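Oficina de Robótica Skekura - Apontamentos da sessão 4
Tarefa: arrumar o material escolar com dois braços

3. O que vamos treinar

Nas sessões anteriores cada grupo moveu um só braço, com um objeto de cada vez. Agora os dois braços trabalham sobre a mesma mesa e partilham o espaço à volta da caixa. O objetivo é guardar na caixa de plástico transparente os objetos que estão sobre o tampo e depois fechar a tampa cor de laranja. Os lápis de cera e a tesoura já ficam dentro da caixa desde o início do exercício.

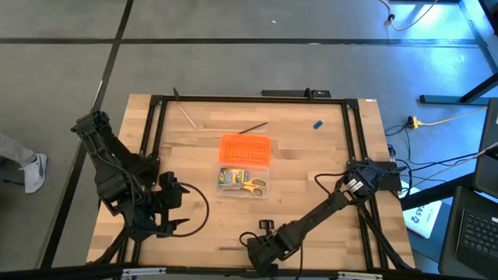 4. Preparação do posto

Antes de ligar os motores, confirmem os pontos seguintes:

- a caixa está ao alcance das duas garras;
- os cabos têm folga suficiente para o movimento completo;
- o programa Toltine está aberto no portátil e o limite de velocidade é de 20 por cento;
- todos os colegas sabem quem vai carregar no botão de paragem.

Quem fez o trabalho Rotich no semestre passado deve ter atenção, pois a numeração das juntas é diferente. A tabela nova está na página 2 da folha de Plevdale.

5. Execução

Cada grupo dispõe de 300 segundos por tentativa. Comecem pelo objeto mais fino, porque é o mais difícil de agarrar: a garra deve descer quase até à madeira e fechar devagar. O segundo braço espera sempre fora da zona central. Só avança quando o primeiro já subiu.
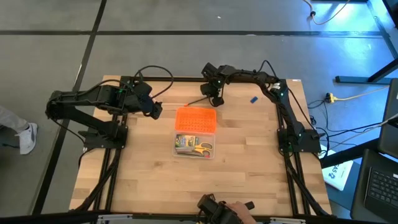
Se o objeto rodar entre os dedos, não corrijam com um movimento brusco. É melhor abrir, subir um pouco e tentar outra vez com outro ângulo - perde-se algum tempo, mas o registo fica mais limpo. Para o objeto azul pequeno, aconselho a pegar pelos lados mais curtos.

6. Entrega

O relatório tem no máximo 400 palavras e deve indicar o número de tentativas, as falhas de cada braço e uma proposta de melhoria. Os ficheiros de registo entregam-se na pasta do grupo, até às 18h00 da véspera da próxima sessão.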